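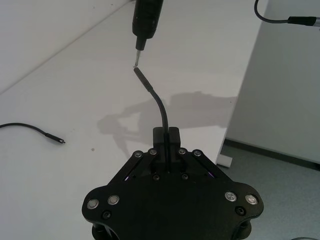 Solange Cavalcanti

I have a drawer of leads, and I expect you do too. Mine is the second one down in the kitchen at Dramgate, under the tea towels, and for years it was the sort of drawer you opened with one hand while holding everything down with the other. Last August I finally tipped the lot out on the table, and what follows is more or less what I've learnt from that long afternoon and from the repairs and muddles since then.

Let me start with plugging things in, as that is where most leads come to grief. A thin cable wants to be held close to its connector when you bring it up to whatever it's going into. If you hold it further down it will bend away from you just as you get there, and you'll find yourself poking at the thing from an angle (I have done this behind the television, lying on my side, with the cat sitting on my hip). Bring the two ends nearly together first, stop for a moment, and look to see whether they're in line. Then push. It sounds fussy written down, but it takes no time at all once you're used to it.

If it won't go in, don't lean on it. Take it away, turn it if it's a kind that can be turned, and have a look inside the socket with a torch. Pocket fluff is the usual trouble with telephones, and in a workshop it's sawdust. With everything switched off and unplugged, a dry wooden cocktail stick will lift out most of it. Please don't use a pin or a hairgrip, however handy they are!

Coming out again, hold the connector itself and pull it straight back. I know we all tug at the cable when we're in a hurry. My neighbour Leif Snorradóttir mends lamps and radios at her kitchen table, and she tells me she could fill a bucket with leads that have gone just behind the plug, where the wire goes in. If yours feels soft there, or you can see any of the inside showing through, put it aside and don't be tempted by sticky tape. A mains lead in that state should go straight to the recycling point.

Now for the coiling. I used to wind mine tightly round my hand and finish with a knot, which looked lovely and did them no good whatever. These days I make loose loops, wide as a saucer for the thin ones and wide as a dinner plate for the extension lead in the shed, and let the cable turn the way it wants to go. You'll feel it. If it keeps springing into a figure of eight, let it hang from the top of the stairs for a bit and try again. For fastening I like strips cut from an old shirt, 20 cm long, tied in a bow. Elastic bands go sticky in a warm drawer and leave a mark, and the wire twists from bread bags bite in if you do them up tight.

Label them while you still know what they are. I fold a bit of masking tape over the cable near the plug end, like a little flag, and write on it in pencil — "bedroom lamp", "old camera", "Mum's radio". Pencil doesn't fade the way my felt pens did. Anything I couldn't put a name to went into a biscuit tin on top of the wardrobe with the month written on the lid, and if a year goes by without anybody asking for it, off it goes.

As for the drawer, I cut up cereal boxes and stood them on their long sides to make compartments, with the printed side inwards to please my eye. Chargers live at the front, then the leads for sound and pictures, then the adaptors right at the back in a margarine tub. Keep batteries out of it altogether. They roll about, and loose ones can touch each other at the ends, so mine have a tub of their own on the shelf.

One more thing for those of you with a workbench. When you've got a small plug to line up and only two hands, a clothes peg makes a very good helper. Screw a wooden one to a scrap of batten and let it hold the cable while you see to the other part. Line the jaws with a bit of felt if the cable is a delicate one, and clip it just firmly enough that it doesn't slide.

Next time I'll be writing about the string drawer, which is the one below and, I'm sorry to say, worse.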